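News from the kitchen bench

Many of you asked at the open evening how the teaching side of Drunari was coming along, so I promised myself I would give it a proper write-up this time and not squeeze it into the last two lines as I usually do. The short version is that we're having a lovely time with bottles!

All the teaching is still done in the simulated kitchen, with one of us at the hand controller in the Heltoson office steering the arm through the job from start to finish. Every run is saved, the good ones and the clumsy ones alike, and we sort through them afterwards over a pot of tea. The count stood at 636 when I sat down to write this - rather more than I'd have guessed.
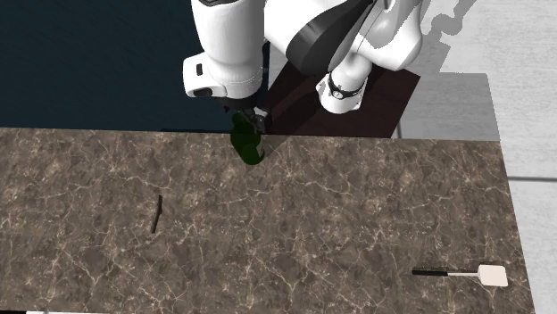 Bottles are a good deal fussier than the boxes we practised on in the spring. You want to come in slowly, get a finger either side of the neck, and pause for a moment before you close. New drivers nearly always hurry that pause (I certainly did), and the arm will learn your hurrying just as faithfully as it learns everything else. So we now ask everyone to do 40 practice runs that don't get kept, which takes the pressure off nicely.

The other thing that has helped is the view from the wrist. Lamont, our older set-up, only gave you the room view, and judging the gap between the fingers from there was mostly hope. With the close view open alongside, you can look straight along the fingers to the neck and make your small corrections before committing to anything. 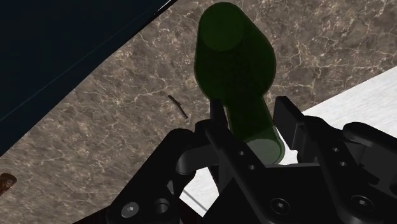
Come and have a go

We'd love more people at the controls before the next round of training in November. No experience is needed, and if you've ever played a video game you'll probably be better at it than I am. Sessions last up to 40 minutes and the sign-up sheet is on the Gruvo page, under Teaching.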